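We use cookies to keep you signed in and to measure page traffic. Accept all | Manage settings

4.3 Comparing end effectors in the simulator

This section covers the lid test, used to compare a multi-finger hand with a parallel gripper on the same arm model. Complete section 4.2 (joint limits and home pose) before starting. The test runs in the Zornen simulator and needs no hardware.

Two end effectors are supported in this release: the Skollonari hand and the Sqalli two-jaw gripper. Both use the same wrist mount definition. Other end effectors can be loaded, but their contact settings must be entered by hand.

Note: Results from different contact settings can't be compared. Record the settings file name with every batch.

4.3.1 Loading the workspace

1. Open the Zornen project browser and select the Altstead tabletop workspace.

2. Load the cookware set. The lid must be placed on the table as a separate body. If it loads attached to the pot, clear "Merge parts" and reload.

3. Select the end effector from the Tool menu. Wait for the status line to read READY before moving any joint.

4. Set the physics rate to 400 Hz. Lower rates let the fingertips sink into the knob and give a false grip reading.

5. Set the friction preset to "Smooth hard". Leave the table friction at its default value.

Caution: Do not change the end effector while the simulation is running. The wrist offset is read only at start, and the arm will drive the new tool through the table.

4.3.2 Setting the grasp pose

1. Jog the arm until the palm is over the center of the lid. Use the slow jog speed for the last part of the move.

2. Set the approach height to 65 mm above the knob. This gives both end effectors enough room to open fully.

3. For the Skollonari hand, select the "Pinch, top" preset. The fingers curl down toward the knob and the thumb stays low, under the palm. For the Sqalli gripper, turn the wrist so that the jaws close across the knob.

4. Lower the tool in small steps. Stop when the contact display shows the first touch, then back off one step.

5. Check the pose from the front camera before saving it. The pot should be clear of the tool, with its opening free to receive the lid.
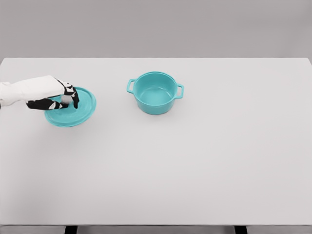

6. Save the pose under a new name. Poses for the two end effectors are stored separately and should not be copied from one to the other.

Note: The fingertips hide part of the knob from the front camera. If the contact point is in doubt, switch to the wrist view or turn on "Show contacts" - the markers draw through solid parts.

4.3.3 Running a batch

1. Open the Batch panel and load the saved pose.

2. Set the number of trials to 300. Turn on "Vary lid position" and leave the range at its default.

3. Enter a random seed. Use the same seed for both end effectors so that each one meets the same series of lid positions.

4. Set the lift height to 245 mm. The lid must clear the rim of the pot before the arm moves sideways.

5. Press Run. The viewer can be closed during a batch.

A trial is logged as a pass when the lid rests on the pot and the tool has returned to the approach height. A dropped lid, a tilted lid or a moved pot is logged as a fail, with a code for the first fault found.

Caution: Stopping a batch early discards the current trial but keeps the earlier ones. Do not join a stopped batch to a new one unless the seed index is carried over.

4.3.4 Reading the results

Compare the fault codes before comparing the pass rates. Code S (slip during lift) points to grip force or friction. Code T (tilt at release) usually points to the pose - return to 4.3.2 and check that the tool is centered on the knob.

If code P (pot moved) appears in either batch, raise the lift height and repeat both batches with the original seed.

Export the table as CSV and store it with the settings file and both saved poses. Section 4.4 uses the same files to set grip force limits.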